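Workshop Tips: Budgeting for a First Robot Arm

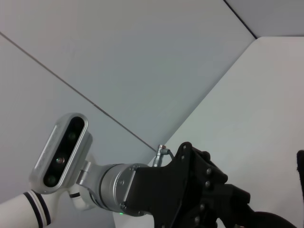 Wrist, depth camera and black gripper, close up.

I love this part of planning! Price the whole wrist before you fall for an arm — gripper, camera, bracket, cables, even the bolts. Our add-ons came to $1,739, and I'd only penciled in the gripper.

Keep $500 back for spare fingers and connectors. Ask every seller for the lead time in writing (Grolberg quoted us 14 days, Wornholm said July).

Maeve Geraghty's tip: weigh camera and gripper together, then check that against the arm's payload. And buy 2 of any cable that bends.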